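The Banana Shift

By Khải Triệu
02/10/2018
7 comments | 2,421 shares

We use cookies to remember what you have read. Carry on browsing if you are happy with this.

Hiếu Tạ had worked the packing line at Danside for most of her grown-up life, and when the people at Zelta rang to ask if she would come and tell them what their machine was doing wrong, she put on her good cardigan and took the bus, because it seemed only polite.

The machine was called Ông, which made her laugh out loud at the door. Grandfather! It was meant to lift fruit off a belt and set it in a tray, and the young man in charge, who had plainly not slept much, told her it managed this nearly 3 times in 7.

"And the other times?" she asked.

"It thinks," he said sadly.

She knew a few people like that. Her own grandfather used to stand over the washing-up in just that way, sleeves rolled, considering a saucepan until somebody else took it from him - and he had been a lovely man, and nobody had ever thought of sending him back to the shop.

So she asked for a chair, and a cup of tea if there was one going, and she looked at the work the way she would have looked at it for any new starter. The belt was a good green belt. The bench behind it was a disgrace, all wires and monitor and bits of things, with an Iron Man plush toy sitting up in the middle of it like a foreman. The tray was pink and rather small, and she thought of the bananas going into it and clicked her tongue.
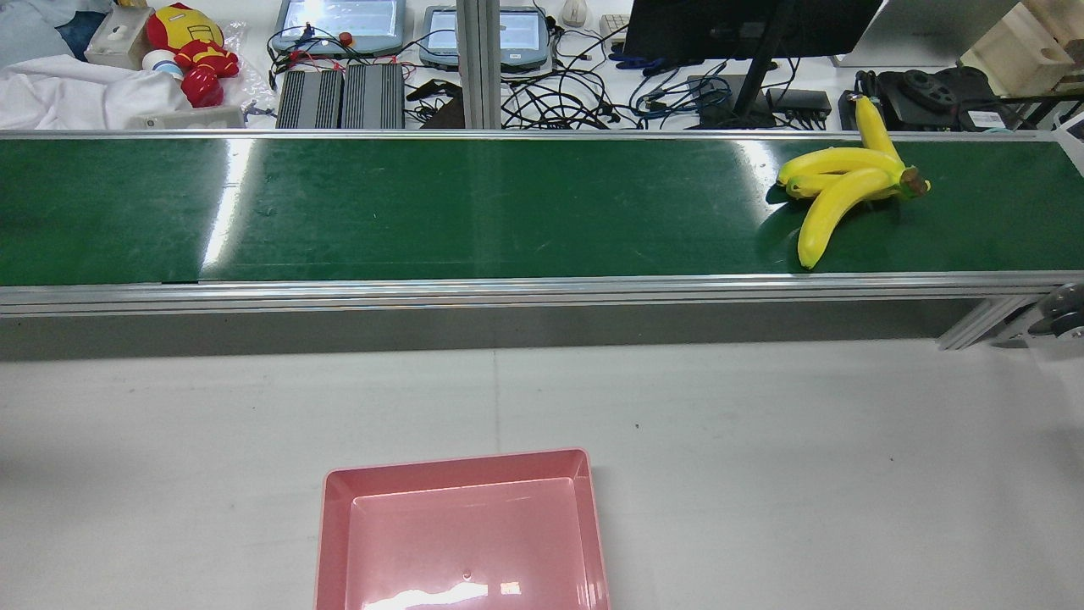

What Hiếu Told Them

"You are asking him to be quick," she said, "and he hasn't learned to be gentle yet. Start with the stem. Everybody grabs a banana by the middle when they're new, and everybody bruises it."

The young man wrote this down. He wrote down the part about the bigger tray as well, and the part about Dredeo, where they had bought a machine to fold towels one April and ended up with 2 women folding towels beside it to keep it company.

"Will he ever do it properly, do you think?" he asked her.

Hiếu finished her tea and gave the matter some thought. She had trained slower ones, and one of them ran the whole night shift now.

"Ask me when he's been here a year," she said, and she moved her chair a little closer to the belt.

Sign up to our newsletter for a new story every month.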